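January 2023, print shop notebook

Second round of the swirl wallpaper for Pirihi. The salmon came out too pink on the first pull, so I cut the magenta and reran the strip. Closer to the June sample now. Lavender is fine as is. The dark purple outline still fills in where the lines run tight, mostly at the inside curves.

Paste was the Bineo powder, 162 g to the bucket, left 18 minutes before use. Next time a little thicker. Seams held but slid when I trimmed.
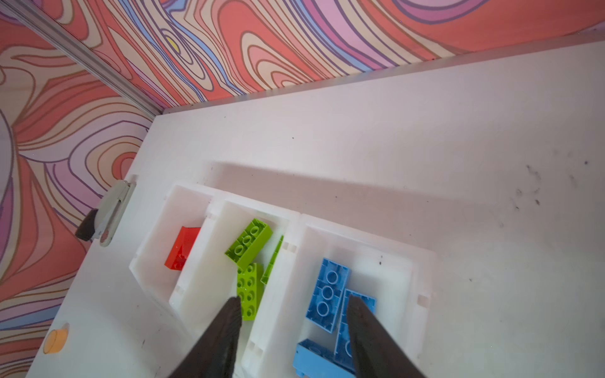
Swirl pattern on two walls, white table and bins in front.

Pattern repeat measures 32 inches on the new screens. Old job sheet says otherwise, ignore it. Used 241 g of the peach mix, lid is taped, top shelf.

To do: order more periwinkle base, wash the outline screen, ask Pirihi if they want matte.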